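Himham Folding Table, 4 ft

Back in stock for July. Same table as last year, new latch, slightly heavier feet. If you bought the old one and the latch pinched you, this is the fix.

Specs, quick:

Length open: 4 ft
Folds: in half, carry handle on the long side
Weight: 34 lb
Legs: steel, powder coated, lock with a push button
Top: molded, wipe clean
Item no.: 343
Warranty: 2 years on the frame, top not covered for burns or knife cuts

Who buys it. Mostly people who need a second table a few times a year and don't want to look at it the rest of the time. Bake sales, sign-in desks, card nights, the kids' end of a birthday party. Also a lot of sewing people, more than we expected. Ingrid Doucet cuts patterns on hers and asked for a version with an inch rule down one side. Not yet. We asked Tranireck, they said maybe next run.

Setup. Lay it face down on something soft, undo the latch, open flat. Pull the legs up until the buttons click. Both sides! If you only hear one click go back and check the other. Then flip it over with two people, or one person who is good at lifting. Don't stand it up on the leg ends and let it drop, that bends the crossbar and the warranty doesn't cover bent crossbars.

Folding it back up is the reverse. Press both buttons, legs down flat, then close. Keep fingers off the hinge side.

Colors: white, sand, slate. Sand is running low. Slate shows dust but hides scuffs, your call. White is what the rental places take because it goes under a cloth anyway.

Feet. The new ones are rubber and wider. Fine on wood and tile, fine on short carpet. On grass they sink less than the old feet but they still sink, so put a board under if you're setting out anything tall. Replacement feet are sold as a set, same fit as the Tonari bench.

Cleaning: dish soap, warm water, soft cloth. No bleach, no scouring pads. Permanent marker comes off with rubbing alcohol if you get to it the same day, after that you mostly own it. Rinse the hinge if you've been at the beach, sand gets in there and grinds.

Storage. Stand it on the long edge, handle up. Don't stack more then three flat or the bottom one picks up a bow. Garage is OK. A shed in full sun is not great, the sand color yellows a little.

Chairs aren't included, people ask every week. The Sugawara folding chair is the right height for it. So is most anything you already have in the kitchen.

Shipping. Ships in one carton, leave it boxed if you think you might return it because the foam is hard to get back in. Orders in by 2 p.m. go out same day. Pickup is free, come round the side door and bring the order number.
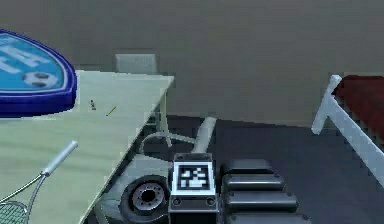

Words: Mio Furukawa | Product checks: Shota Fujimoto

A couple of questions we get. Can you sit on it? No. Can it take a sewing machine? Yes, put it over the legs and not on the center fold, it shakes less there. Does the height adjust? Not on this one, the tall model does but it's on backorder untill the next container. Can you clamp two end to end? Yes, clips sold separately, one pair per join.

Bulk price kicks in at 4 tables. Email the shop and ask for Floarea, she does the quotes and will tell you straight if the color you want is short.

Related items
Himham Folding Table, tall
Sugawara Folding Chair
Tonari Bench
Replacement feet, set
Table clips, pair
Carry bag for 4 ft table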